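Flindcombe wallet drops its swap fee, and I have a few questions

I woke up on Friday to a push alert from my Flindcombe wallet, which almost never sends me anything, so I figured somebody had hacked it. Nope! The company is getting rid of the flat fee on small token swaps, starting in May, and it's moving the whole swap feature over to a new network called Lalis while it's at it.

If you don't use Flindcombe, it's one of the smaller self-custody wallets (you hold your own keys, they just make the app). I've had it on my phone for a good while now, mostly for stablecoins and a little pile of tokens I'm too stubborn to sell. The swap fee has been my one big gripe. Trading ten dollars' worth of anything made no sense, so I'd save up my swaps and then forget to do them.

Under the new setup, any swap under 1000 dollars has no wallet fee at all. Between 1000 and 4000 you pay a small percentage, and over 4000 you get a quote before you confirm. You still pay the network fee, of course, and that part goes to Lalis and not to Flindcombe. I went through the notice twice looking for a catch and the only one I found is that the free tier counts your swaps over a whole day. So ten swaps of 300 dollars will put you at 3000, and you'll be charged for the part over the line.

Alaric Fitzsimmons, who runs product at Flindcombe, held a voice chat for users that same evening and I listened to most of it while doing dishes. He said 95 percent of the swaps made in the app would have been free under the new rules. "We were charging the people who could least afford it, and they told us so pretty loudly," he said. Fair enough, I was one of the loud ones.

He was less chatty about Lalis. It's a young network, it hasn't been through a really busy market yet, and a couple of people in the chat wanted to know what happens to a swap if the thing stalls halfway. Fitzsimmons said the funds go back to the sending address after a timeout – he didn't give a number for the timeout, and I'd like one. He did say an outside firm called Pruitt has looked over the swap contracts and the report will be posted before the switch. I'll read it when it's up (or I'll read the summary, let's be real).

Amos Brannigan, who writes the Grornon newsletter on wallets and fees, isn't sold yet. I messaged him and he got back to me within the hour. His worry is the exchange rate. A wallet can drop its fee and quietly make it back by giving you a slightly worse price, and most of us would never notice. He wants Flindcombe to show the market rate right next to the quoted rate on the confirm screen. "If the price is good, put it on the screen and let people compare," he wrote. I asked Flindcombe's support desk about that and got a polite note saying the idea had been passed along.

As for my own stash, I'm leaving it where it is. I'll try a couple of tiny swaps once it goes live, check them against two other apps, and report back in the comments.

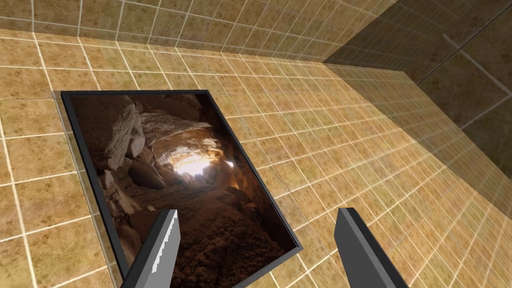
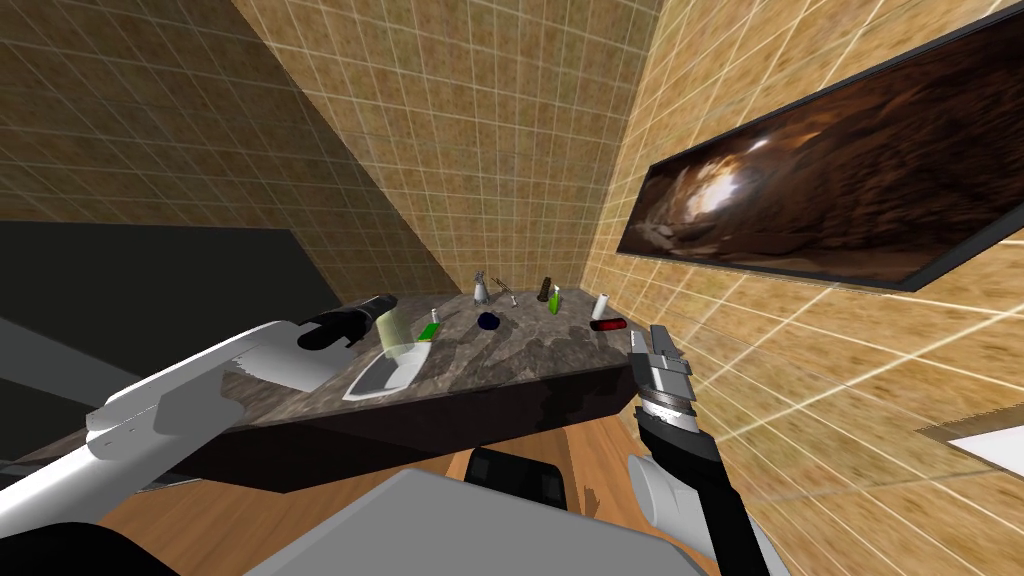 What you need to do before the switch

Update the app when the new version shows up, and take the usual minute to make sure you have your recovery phrase written down somewhere that isn't your phone. Your address and balances stay the same. Any swap you've started has to finish on the old network, so don't kick one off right before the changeover.

And please, ignore anyone who messages you about "migrating" your tokens by hand. Flindcombe says there's no form to fill out and no site to connect to. I've already had two of those messages, one with the company name spelled wrong.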